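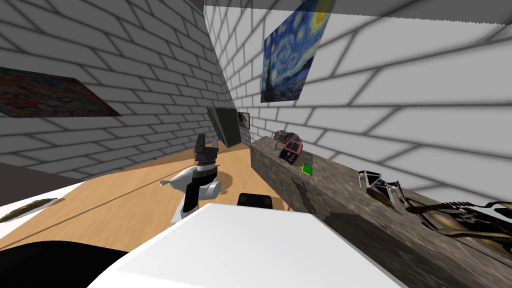

January 13, 2026

Starter log, and the rye problem again. I skipped writing anything up over the holidays and regretted it the minute Maiara asked me what flour we used for the batch everyone liked. I had no idea. I had a sticky note that said "good one!!" and a flour smudge. So, back to the notebook.

Two jars going. The old one is still the Lumska culture (Edivaldo's, he split it for me in June) and the new one I started from scratch with whole rye and tap water, which I'm calling Irmont after the street. Lumska is reliable and kind of dull. It doubles in just over 4 hours at 26 C and smells like plain yogurt every single time. Irmont is a mess. On day three it went crazy, foamed all over the shelf liner, and then on day five it just sat there like wet cement. Ravindra says that's the leuconostoc dying off once the acid builds up and I should stop poking it. I have not stopped poking it.

Feeding for both right now is 1:2:2 by weight, morning and night. I was doing 1:1:1 before and I think I was starving them, or at least Lumska was getting that nail polish smell by breakfast. Gone since I switched. I also finally threw out the measuring cup. Everything by the scale now, please, if you feed them while I'm out – Junpei, this means you.

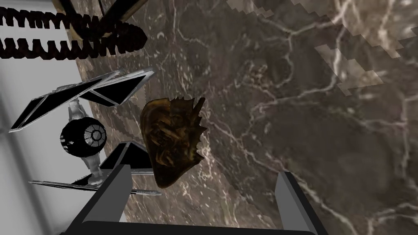

Today's dough was 500 g flour total, 80 percent bread flour and 20 percent rye, water at 72 percent, salt at 2. Levain at 20 percent, all Lumska. I held the salt back for half an hour and mixed it in with a splash of the water, and it came together better than last time, less of that sandpaper feel. Dough temp right after mixing was 24.5 C, which was lower than I wanted. The flour had been sitting by the back door and was freezing! I should have warmed the water to make up for it and forgot.

Bulk went long because of that. I wrote down folds at 30, 60, 90 and 120 minutes and then got stuck on the phone with the Faltance people about the mill delivery (still on backorder, still "any day now") so there was no fifth fold. Didn't seem to matter. By hour six it was domed and jiggly and the sides of the tub had those nice big bubbles. Shaped it a bit too tight, tore the skin on one side, patched it up and pretended I hadn't seen it.

Cold proof overnight. 21 hours last time was too much, the crumb was tight and the crust tasted like vinegar. Da-eun liked it that way and wants me to note her dissent, so noted. This time I'm pulling it at 12 and we'll compare slices side by side.

Things I want to try next, in no order:

Scald part of the rye. Maiara's grandmother did this with corn flour in the Magalhães recipe and that bread stayed soft for most of a week. I'd start with 50 g of rye and 100 g boiling water, let it cool all the way, add it at the mix. Question is whether I count that water in the 72 or not. I think yes, but starchy water doesn't act like free water, so the dough is going to feel stiff and I'm going to panic and add more. Writing it here so I remember: don't.

Use Irmont at half strength with Lumska, once it doubles three days in a row. Not before.

Check the oven. The dial says 240 and my gut says 225. Ravindra has a probe thermometer he swears by, need to borrow it and log the temp every five minutes through a preheat.

Cost note for whoever does the flour order: the last invoice was 2,100 for the whole season and that includes the spelt nobody has opened. Can we please bake the spelt before we buy more spelt? I'm happy to do a plain tin loaf with it, nothing fancy.

Later, same day. Irmont has moved! Up maybe a third since the morning feed, with little pinholes through the side of the jar, and it smells like green apples instead of old socks. I put a new rubber band at the level and took the lid down to finger loose. Next feed is at nine. If it's flat again tomorrow I'll switch its water to the filtered jug and leave everything else alone, one change at a time, like I keep telling Junpei.

Loaf is in the fridge, bottom shelf, blue towel. Please don't move it.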